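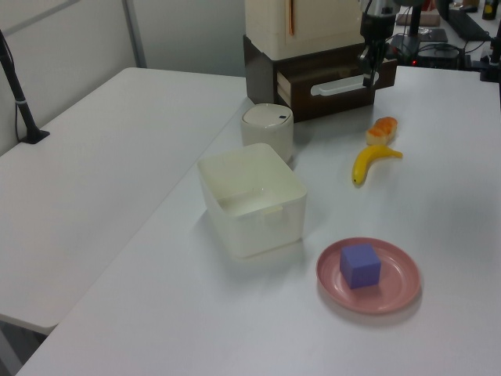 Where does everything live?

Have you ever been told to tidy up, looked at the mess and not had a clue where to begin? Me too. I used to pick up one sock, carry it about for a bit and put it down on a different bit of floor. So today I want to talk about putting things away, and we'll start with a very odd little table.

On it there's a toy banana, a piece of toy sushi (the kind with orange and white salmon on top) and a purple foam cube sitting on a pink plate. There's a white box with nothing in it at all, and behind that a white tub with a rounded lid. At the back there's a drawer, pulled partly open. If it were your job to clear up, what would go where?

What is sorting?

Sorting means putting things into groups. The tricky part is that there's more than one way to do it!

You could sort by what things are. The banana and the sushi are both pretend food, so they go together. The cube isn't food (please don't bite it), so it needs a different home.

Or you could sort by colour. Yellow here, purple there, and then the sushi causes trouble by being white and orange at the same time. I like sorting by colour for crayons and bricks, but it's hopeless for my kitchen.

Box, drawer or lid?

A box with no lid is the easiest home of all. You can see straight in and you can drop things in with one hand. I keep the stuff I use every day in open boxes.

A drawer is good for things you don't want to look at all the time. It keeps the dust off too. You do have to pull it open first, and it helps to have a handle you can get your fingers round. Mind them when you shut it!

A tub with a lid is best for tiny things that love to escape, like beads. I once dropped a tub of 600 beads with the lid off and I was still finding them in September.

And a plate? A plate is flat with a little raised edge, so it'll hold a cube nicely while you're playing, but carry it upstairs and you'll be chasing that cube back down again.

Try it yourself

Find 20 small things from your bedroom floor. (I had 27 on mine this morning, so no need to be shy.) Put them into groups any way you like, then give each group a home. When you've finished, mix them all up and sort them a different way. Which one was quicker? Ask a grown-up to have a go as well and see if they pick the same groups as you.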